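Tuesday, June 4, 2024
By Lorna Catacutan

Search this site Enter keyword Go

Talk notes – girl groups, where do they start? 17 mins max, leave time for questions

Open with the clip. Don't introduce it. Let it run to the first chorus, then fade.

Ask the room: girl group or band? Hands up. They'll split. Good – that's the whole talk.

My line: girl group = voices first. Harmonies, parts, somebody on lead. If they're all behind instruments it's a band. Not a better thing, just a different shelf in the store.
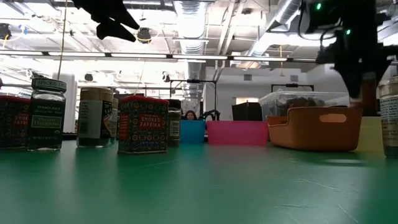

Then back to 1958. Street corner singing, school choirs, church. Labels want singles fast, groups come and go in a season. Same song, three lineups. Say "lineup" slowly, I always trip on it.

Handclaps bit – get them clapping on two and four. Someone will clap on one. Fine.

Producers: who got the money? Keep this short, Kamala Chettiar is covering contracts after lunch and I promised not to steal her stuff.

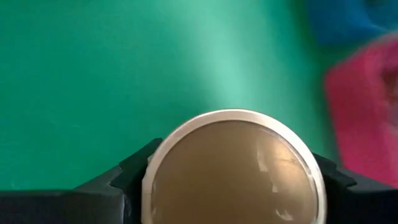 Jump to the 80s. Synths, drum machines, big coats. Harmony gets thinner, unison choruses take over. Play Moltora demo, second verse only. Listen for the low voice – everbody misses it.

Lenar story if time. 11 songs cut, one released, and it was the B-side they liked. Check the year w/ Ilango before I say it out loud!! 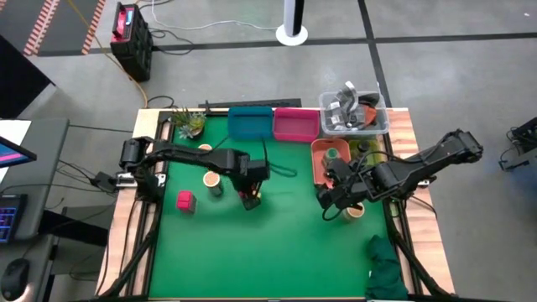 Reunions. Why do they work with one member missing? Depends who. Lose the lead and people grumble, lose the low part and the songs sound wrong but they can't say why. Play both versions back to back, no talkng over.

Questions. If it's quiet ask Anitha about the October tour, she saw it twice.

Thank Prarham for the room and the speakers.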